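plerix-fold -- README

5 min read

Plerix is the labeling and replay tool we use for two-armed cloth handling. It reads the head and wrist cameras, lines up their clocks, and lets a person mark where each grasp starts and ends. It will not fold your laundry. It will tell you, to the frame, when your laundry stopped being folded.
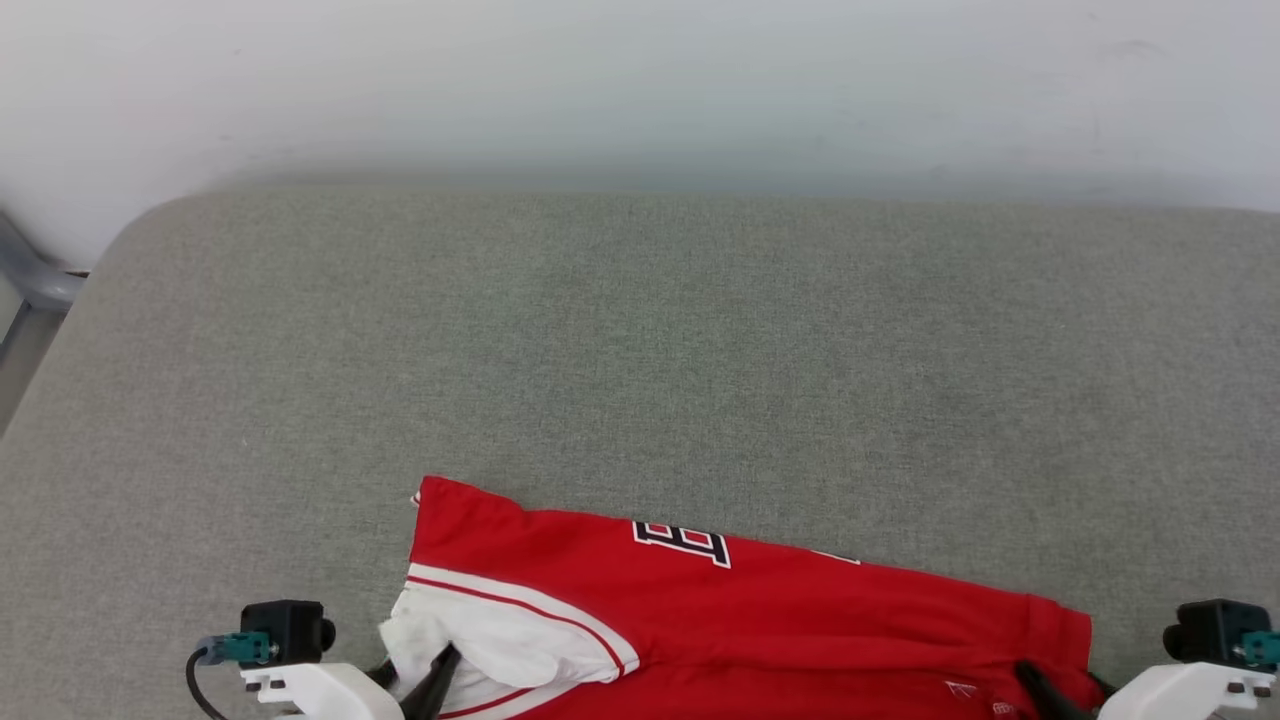 Install it with the script in tools/. The script assumes you have 2,000 MB of free disk and a forgiving nature. The first run builds an index, and the second run uses it.

What a record holds:

- head view, both wrist views, joint states
- one grasp label per arm: open, closing, holding
- a "heap" flag, for when the cloth has no shape worth naming 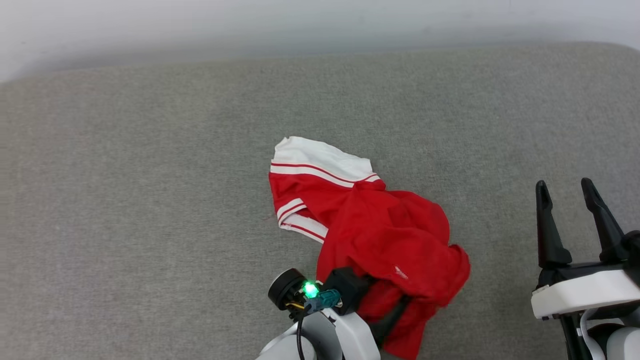
Known problems

The segmenter was tuned by Trostora on bath towels, and it regards any garment with a lining as a personal insult. White trim gets split off as a second object. Set merge_trim to true and it mostly behaves. The current set has 3,217 labeled grasps, up to 400 of them still waiting on a second look.

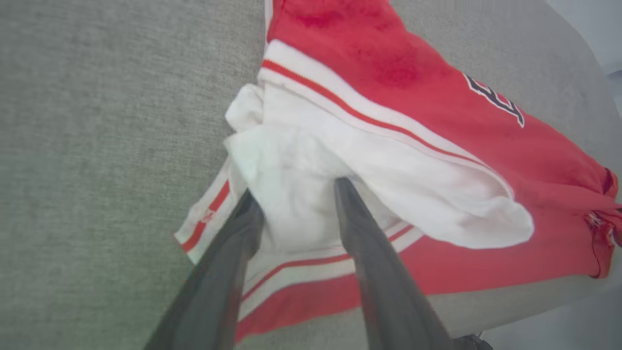
By Evanthia Kourkoulas and Edith Cuadros
7 March 2021

We wrote the edge finder twice. The first version, called Lozano, looked for the longest straight line and called it a hem, so it was very good at finding sofas. Palten, the second one, looks for stitching.

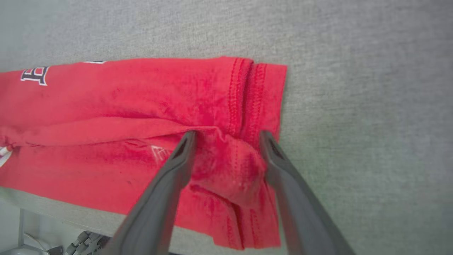 Palten returns a ranked list of hem candidates, and the planner takes the top one. Stacked layers are where this goes wrong. With red stitched hems on two layers, one sticking out past the other, the ranking can flip between frames -- and the planner flips with it. Raise hem_hold to 200 ms to calm it down. Edith wants a proper layer model by June. Patches welcome, opinions less so.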